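About Ritau

What we do, and how far along the machines are 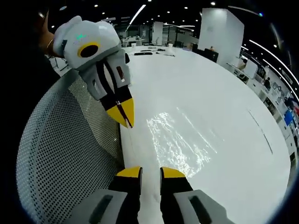 Obed Nartey

Ritau works on one question: can a machine do ordinary chores yet, at home or on a shop floor, without a person standing next to it? We get asked this by almost everyone who visits. The short answer is some of them, some of the time.

We started in May with two desks in the old Drullside building and moved to the present floor when the desks ran out. Most of the work is done at a big white table with hand-held grippers. A person picks up the gripper and does the job with it, and the recording is used to teach a robot arm the same job. People learn to use the grippers quickly. The arms take longer.

Where things stand as of 12/7/21

Picking up a cup from a clear table and setting it down somewhere else works well. On our last full test the arm managed it 70 times before we stopped for lunch. Sorting small parts into bins is close behind, and Imlow, our first shop-floor customer, now runs it on one line during the day shift. An operator still checks the bins.

Folding towels is slow. Our best run took 9 minutes for a single bath towel, and the corners did not match. Shirts are worse. Wiping a counter is fine until there is something on the counter that should not be wiped away. Loading a dishwasher we have put off until next year - the plates are manageable but the racks differ too much from one kitchen to the next.

We do not sell a household robot and we have no date for one. When a customer's job is better done by a conveyor or a new shelf, we tell them so. Essien, a packing firm, came to us for an arm and left with a list of changes to their benches.

Who we are

Obed Nartey runs the company and writes these pages. Hamish Sheehan looks after the test floor and decides which chores get tried next. The rest of the team is split between software and the table, and everyone takes a turn with the grippers, new hires in their first week.

Visits

We take visitors on Tuesdays by appointment. If you have a chore in mind, write to Hamish first with a few lines on what is handled, how often, and who does it now. Small jobs are welcome.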